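From: Ourania Economou
To: hirkwood-craft list
Date: 12 November 2021
Subject: Re: Supply order and the Fillside room

Areti Makris wrote:
> Two things before I send the order in. Are we still buying the small bottles
> of paint one at a time, or going back to the box of 100? And does anyone
> know if we keep the Fillside room after the holidays? Zoi heard that the
> rent was going up.

Areti,

On the room first. I called Fillside yesterday and the rent stays where it is until July. We keep the same evening and the same cupboard. They want the key list redone, so if you have a key and your name isn't Myrto, Zoi or mine, please write to me off list.

On the paint, I would stay with single bottles. The last full box cost us $298 and we still have 79 bottles from it, mostly browns and a gray that people don't use. Green, orange and white are what we run out of. Ververidis will sell any color singly and ships on Mondays. Urka is a little cheaper per bottle but has a minimum order, and their caps stuck badly last winter.

Please add these if there is money left:

4 flat brushes, half inch
masking tape, the narrow kind
one roll of brown paper for the tables

Myrto asked about varnish. There are two unopened cans on the bottom shelf, behind the jars, so we don't need any.

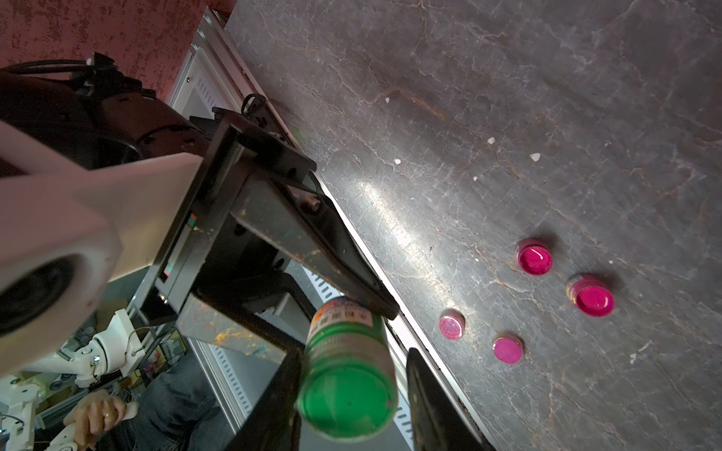

Whoever closes up, please check that all the caps are on tight before the paint goes back in the cupboard. I threw out three dried-up bottles last month. Also, the bin with the rags goes out to the shed at night and doesn't stay by the heater.

I will be away next week but can still read mail.

Ourania E.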